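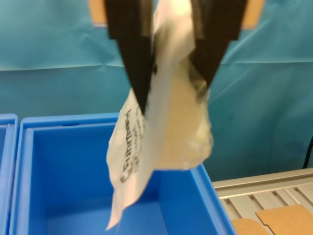 Takeda wrote in under the January post to say my descaling ratio was wrong for a tank that size, and that 2,000 mL of water wants double the citric acid I gave. Fair enough. I went back through my notes and the figure I published was for the small Drero kettle. The urn needs its own number.

So, corrections. The urn takes 2,000 mL to the upper mark. Our bore water leaves a hard grey scale on the element, and by the end of summer the boil time had crept up to 400 seconds from a cold fill. When the element was new it was 245. I log both on the inside of the cupboard door. 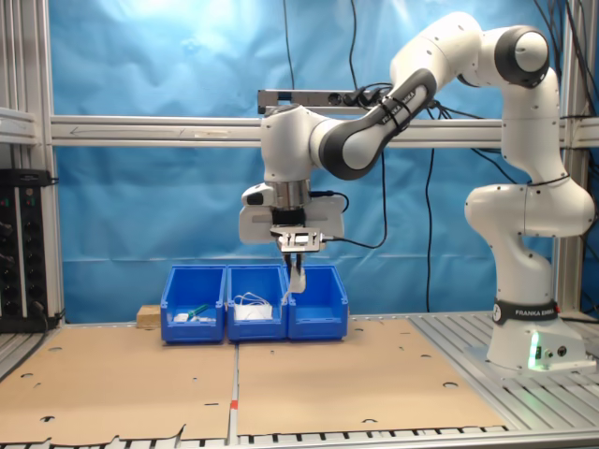
Posted by Kiyoshi Iwasaki
4 July 2025
Filed under: Kitchen, Water

The revised method: fill to the upper mark, add the acid at Takeda's rate, bring to 60 degrees and switch off. Don't boil it. Leave it until the fizzing stops, drain through the tap so the valve gets treated as well, then do 2 full rinses. I had been doing one, and the first cup of tea afterwards was sour.

White vinegar also works but the smell stays in the lid seal for days. I tried the Nistitz sachets last year and could not measure any difference from plain citric acid in boil time. They cost a good deal more per treatment.

The tap washer is a separate problem. Mine has hardened and weeps overnight, and the Trinar replacement is a slightly thicker profile than the original. It seats if you back the collar off half a turn. I'll put the part number up once I find the packet.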